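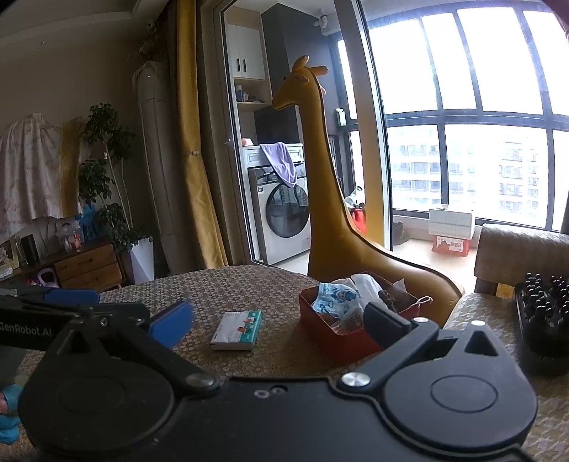 Fludetbridge, September 7, 2021

Terkina House, laundry and family room, ground floor
Walk-through checklist, form 168
Inspected by: Gwenllian Morgan
Replies by: Osian Humphreys, for the building
Copy to: Rhydian Hughes at Clomomska

Ratings are OK, FIX (before the next walk-through), and NOW (before you go home). Comments are mine unless they have a name on them. The form was written for a laundry room. The room has since become a place where children wait for socks, and the form has not caught up.

1. ACCESS AND FLOOR

1.1 Door opens fully and closes by itself. OK
It closes with feeling. Mind the fingers of anyone under five.

1.2 Path from door to washing machine is clear. OK
You have to go around the table, but you'd have to do that in any version of this room short of moving a wall.

1.3 Floor dry, mats flat. FIX
One mat has a corner that curls up. I flattened it with my foot and it waited until I had written "OK" before curling up again. I have changed the rating.
O.H.: Will tape it.
G.M.: You taped it in spring.
O.H.: Will use better tape.

2. TABLE

2.1 Table steady, no sharp edges. OK
It's round, so it has a head start on the sharp edges question. I leaned on it from several sides. No wobble worth the ink.

2.2 Cloth secure, doesn't hang where it can be pulled. FIX
Please fit clips. A two-year-old who wants what is on top of a tablecloth knows of only one method. Clips are sold in any kitchen store and I don't need to approve the style.

2.3 Cleaning supplies closed and within an adult's reach. OK, with a remark
The wet wipes live on the table, which is fine. They should have their lid or flap pressed shut after each use. A pack of dried-out wipes is just a pack of small rough napkins, and people will use them anyway and feel they have cleaned something.

2.4 Food and drink kept apart from toys. FIX
There's a tea bag with a red tag, and a clear bag of something brown and dry that could be twigs or could be noodles. I've looked at it more than once. If it's for eating, put it in a tin and label it. If it's for decorating, label it even faster.
Tomos Prothero (apartment 252): It isn't mine.
G.M.: I hadn't asked yet.

3. TOYS AND SOFT ITEMS

3.1 No small parts that come off. FIX
The white bunny has a small orange carrot on its head, by one ear. I gave the carrot a tug and it held. I'd like someone to tug it every week, and to move the bunny to the top shelf on the day it doesn't hold. The eyes are embroidered, so whoever made the rest of the bunny was paying attention.

3.2 No cords or loops long enough to go around a neck. FIX
The tan pouch in the red basket closes with a drawstring. Shorten the cord or take it out. The light blue fabric thing has a string loop on it and the same applies. Maxence Chauvin asked whether a knot would do. A knot makes a shorter cord with a lump in it, so measure after knotting.

3.3 Rubber and plastic toys whole, no splits. OK
The rubber chicken passed. I checked the beak and the feet, which is where people tend to chew, and I include some adults in that.

3.4 Large items stable. OK
The giraffe behind the table is the biggest resident of the room and takes a decent push without complaint. It may stay where it is. It may not be used for drying sweaters.
O.H.: That was one time.

3.5 Baskets used for one purpose. FIX
The red basket holds cloths, the pouch, and a brown item that I've put down as a pine cone, although I wouldn't swear to it in front of a judge. Cloths for wiping should be kept away from cloths for faces. One of them has blue cartoon characters on it, which suggests faces, but I'd prefer a system that doesn't rely on reading the cartoons.

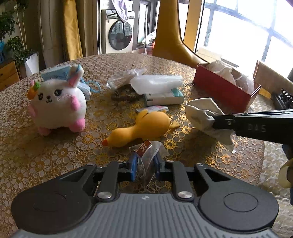 4. PACKAGING AND PAPER

4.1 No loose plastic bags where children play. NOW
The crumpled white bag goes in a drawer or in the trash. I won't be funny about this one. Any plastic bag large enough to go over a head leaves the table today, and the clear bag of twigs or noodles gets a proper container for the same reason.
O.H.: Done while you were writing.
G.M.: Seen. Thank you.

4.2 Paper and cardboard kept to a minimum. FIX
The red box of white tissue paper can stay if it gets a lid. The cardboard panel that leans against the table should lie flat somewhere or be recycled. I was told it's "for a project." In my years of walk-throughs, cardboard has always been for a project.

4.3 Nothing stored against heaters or outlets. OK
Checked behind everything I could move without help.

5. WASHING MACHINE

5.1 Door closes and latches, seal clean. OK
Seal is better than at the Powell Street building. I realize that's not much of a compliment if you have been to Powell Street.

5.2 Top of machine kept clear. FIX
Lavender cloth draped over it. It looks nice. It also hides whatever somebody puts under it, and during the spin cycle both will go for a walk. Fold it and find it another home.

5.3 Door kept closed between loads. OK
Keep it that way. To a small child, a round door at knee height is an invitation, and so is a washing machine that happens to be the right size for a stuffed animal. If something plush does need a wash, an adult loads it and an adult takes it out.

5.4 Hoses and drain. FIX
Hose is past the date on its collar. Rhydian has a quote of 485 dollars for new hoses and a shutoff valve, fitted. Please approve it. Water in the downstairs storage will cost more, and the downstairs tenant writes long letters.

6. EMERGENCY

6.1 Extinguisher in place, pin in, tag current. OK

6.2 First aid kit stocked. FIX
Bandages are down to the size nobody wants. Add ordinary ones, and scissors that are not also the craft scissors.

6.3 Contact sheet posted at adult eye level. FIX
It lists Maxence's old number. I called it and had a pleasant talk with a dental office for almost 15 minutes.
M.C.: New number is on the sheet now.
G.M.: Your handwriting turns the 7 into a 1. Print it.

SIGN-OFF

Room may stay open. Item 4.1 closed during the visit. Everything marked FIX goes to Osian, except 5.4, which goes to Rhydian, and the twigs or noodles, which go to whoever is brave enough to claim them. Unclaimed by the end of September, they're out.

G. Morgan

Received: O. Humphreys. Better tape ordered.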